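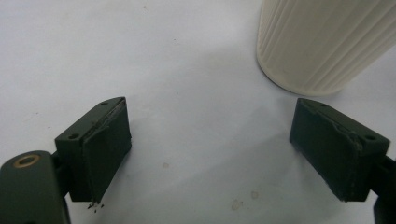

White table, ribbed cylinder at the back right.

Notebook > Renengate workshop > Table and ribbed pieces

Saturday, December 9, 2023

Today I worked only on the white table and the ribbed pieces for Vundismont. The surface is good to work on, but it shows every small thing. There are black crumbs on it again, very small ones. I wiped the table in the morning with the damp cloth and then with the dry one, so they are new. I will keep a few in a paper envelope and compare them with the crumbs from March, which I hope are still in the drawer.

The ribbed cylinder has the off-white color that Grīnberga asked for. Next to the table it is hard to see where one white ends and the other begins, and under our lamp the ribs give only weak shadows. For checking the ribs I want a gray sheet under it. We have 4 of these sheets left, one with a bent corner.

The order list says 41 pieces of the ribbed type, box number 76. I did not open the box today — the label is from Hultico and I want first to read the delivery paper.

Still to do: wash the cloths, move the lamp more to the left, write the box number on the shelf also. 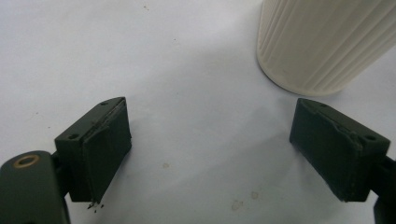

Grīnberga wrote back in the afternoon that a gray sheet is fine for looking at the ribs, but the color must be judged on white, and by daylight, not under the lamp. They also asked that we do not use any spray on the ribbed side, only a soft brush.

I agree with the brush. Daylight is more difficult in December — I can do it before lunch, if the sky is clear. On Monday I will bring the table closer to the window and try there.

Renengate workshop notebook | Contact | Back to top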